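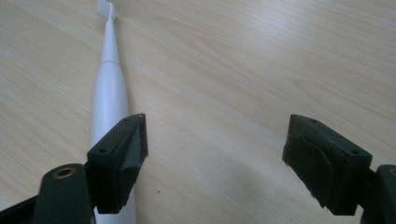 Gronus G2 hand-held gripper, for demonstration recording

Trillton > Data collection > Hand tools
In stock, ships in 3 working days

Two-finger gripper you hold and work yourself. Do the task by hand, camera on the tool records it, recording goes to your training set. No arm needed on the bench while you collect. Same finger shape as the Gronus arm-mounted version, so what the policy sees in training is close to what it sees when it runs.

Good for: small household items, bathroom and kitchen things, tabletop pick and place, handing over, sorting. Toothbrushes, pens, combs and other long thin handles are fine from above, come in square to the handle.
Not for: anything hot, anything with a blade, glassware over the payload.

What you get
Gripper body with trigger
Fingers, dark, one pair fitted
Spare pads, 2 pairs
Camera mount (camera sold seperately, see Lavetti wide lens kit)
Hex key, screws, calibration card
Printed quick start, English and French

Details
Max opening: 163 mm
Finger fixing: screws through the top face
Mounting arms: brass threaded inserts
Pads: rubbery contact face, replaceable
Recording: starts and stops on the trigger button, one file per demonstration
Export: the usual formats, converter script on the downloads page

Pads are a wearing part. Scuffs and small nicks on the faces are normal with use and don't need a swap. Change them when the object starts to slip or a corner has gone far enough to show up in the grasp. Change both sides together please, we get mails about this.

Collecting tips from Gaëtan Ferrand (our support desk)
Start every demo with the jaws open and the object outside them. The approach is the part people cut short, then the policy can't find the handle.
Move the object between takes. Left, right, turned round, near the edge of the table.
Keep both fingertips in view the whole time.
Slow down just before closing. Not stop, slow down.
Bad take? Keep it, tag it as failed, filter later.
Plain table first, then clutter. Up to 29 demos per battery charge with the Lavetti camera, so have a second battery on the charger.

Using it with a Tóth arm
Needs the Tóth flange adapter, not in the box. Firmware note on the downloads page, read it before you you bolt anything on.

Returns
Unused and in the box, fine. Pads once fitted can't come back.

Related: spare pads, Tóth flange adapter, Lavetti wide lens kit, carry case (back in stock soon)

Page updated Apr 28, 2026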